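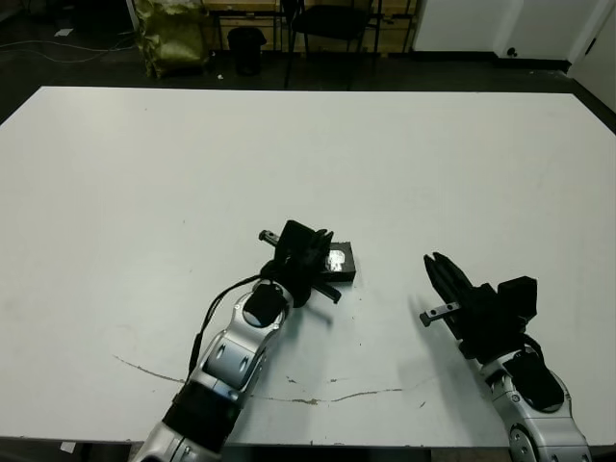 Section 3: Setting up the Stirex grippers on a two-arm bench

Okay, so your arms are bolted down and powered, and now it's time for the fun part! I've put Stirex grippers on more arms than I care to admit, and this is the order I always come back to. Set aside a quiet hour for the first pair. The second pair goes much faster, I promise.

Before you start

Put both arms in hold mode and press the stop button on the Tuven control box. The light should go solid red. I also clear everything off the part of the table the arms can reach (pens, screws, my coffee).

CAUTION: Keep your fingers out from between the gripper fingers any time the control box has power, even with the stop button in. I mean it.

Mounting

1. Turn the wrist until the notch in the mounting ring faces you. Wipe the ring with a dry cloth.

2. Set the gripper on the ring and start all the screws by hand before you tighten any of them. If one feels gritty, back it out and try again.

3. Tighten them crosswise with the short key from the Görtz tool pouch. Snug is fine. The long key makes it way too easy to overdo it, so leave that one in the pouch.

4. Run the cable down the outside of the forearm and leave a loose loop near the wrist. Now turn the wrist slowly by hand, all the way one way and all the way back. If the cable pulls tight anywhere, give it more slack.

5. Do the same on the other arm.

Note: Left and right cables are the same length but they go to different ports. Left is port 1, right is port 2. I mixed them up on my first bench and spent an afternoon blaming the software!

First grip

6. Release the stop button and open Kinda on your computer. Pick "Bench pair" and wait for both arms to show green.

7. Set speed to 25 and grip force to 17. Please don't start at 100, however tempting it looks.

8. Place a small, light box on the table where the left arm can get to it. Something with flat sides works best.

9. Bring the left gripper over with the jog keys, lower it until the fingers are on either side of the box, and press Close.

10. Lift just a little and wait 3 seconds. If the box slides, set it down and raise the force one step at a time.

11. Press Open, back the arm away, and repeat with the right arm.

CAUTION: Move one arm at a time until you've finished Section 4. The arms don't know about each other yet, and they will happily bump.

Save your settings under File > Bench before you close Kinda. It won't ask you!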